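Section 4. Fitting and indexing the rear derailleur

Applies to Prumel frames with the Clistport hanger, serial numbers 3475 and up. For earlier frames, use the December edition of this manual.

Before you start, clamp the bike by the seatpost. Do not clamp the top tube.

1. Shift to the smallest cog and release the cable anchor bolt.
2. Check the hanger with an alignment gauge at four points on the rim. Replace the hanger if it has been bent back more than once.
3. Grease the mounting bolt and thread it in by hand for the first three turns. Tighten with a 5 mm hex key until the derailleur body is seated against the hanger stop.
4. Turn the high limit screw until the upper pulley lines up with the outer edge of the smallest cog.

CAUTION: A cross-threaded mounting bolt will damage the hanger. If the bolt binds, back it out and clean the threads.
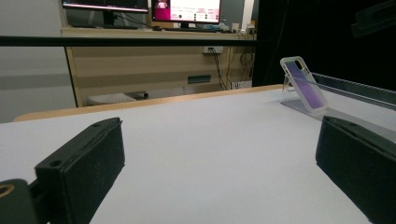 5. Turn the barrel adjuster fully in, then out one full turn. Pull the cable snug and tighten the anchor bolt.
6. Shift up one cog. If the chain hesitates, turn the adjuster out a quarter turn — if it rubs on the next larger cog, turn it in.
7. Push the derailleur by hand to the largest cog and set the low limit screw. The chain must not be able to reach the spokes.
8. Trim the cable and crimp an end cap onto it.

Note: New cables settle during the first 100 miles. Repeat step 6 after that distance, and inspect the housing every 1000 miles. Muddy courses call for shorter intervals.

Revised Fri 23 June, V. Kocsis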